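Open day at Sketau: trying the Tander glove kit

Posted Apr 10, 2018

I'd been meaning to get over to Sketau ever since Kolico started shipping the Tander, and the open day finally gave me an excuse. It's a wearable hand kit for recording how people pick things up, so you can teach a robot to do the same, and I've wanted one since I saw the first flyer (my wallet feels otherwise). There were 31 of us signed up, the coffee was decent, and I got a table by the windows with a view of the sports field. Lovely!

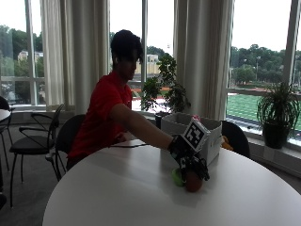 The Tander comes in a case you could carry onto a plane, and Kolico sells it as a rental or outright. I asked about rental first, obviously. Nosipho Joubert from Kolico walked us through the pricing, and the starter plan runs for three months with phone support thrown in. What sold me was watching the thing in use. The tracking cube sits up above the wrist, well clear of the fingers, so you can reach down onto something small and round on the table and the marker still faces out into the room. My old Hafstein setup had its marker right on the knuckles and I lost it every time I bent my hand.

Setup takes five minutes if you've done it before. I hadn't, so double that, and I got one strap on backwards. The manual is 93 pages long and the part you need is near the end, grumble grumble.
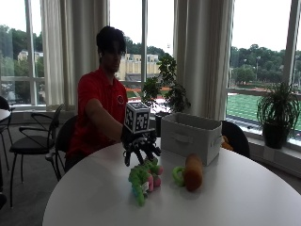

Tander fingers over the green plush, with the brown one and the lime-green ring waiting their turn.

Soft toys are a sneaky test, by the way. They squash and roll and never sit the same way twice, and I'd much rather see a kit demoed on those than on neat little blocks. My one real gripe is the cable. I'm a person who knocks over glasses, and I kept thinking about my elbow. Nosipho told me a longer lead is an optional extra, which I think ought to be in the case already. 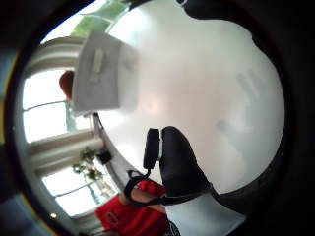

Would I rent one?

Yes, for the three months, and then I'd see. Ask for the small straps if you have skinny wrists like mine, and bring your own laptop, because the loaners at Sketau were all taken by the time I got upstairs. Parking is around the back, past the second gate.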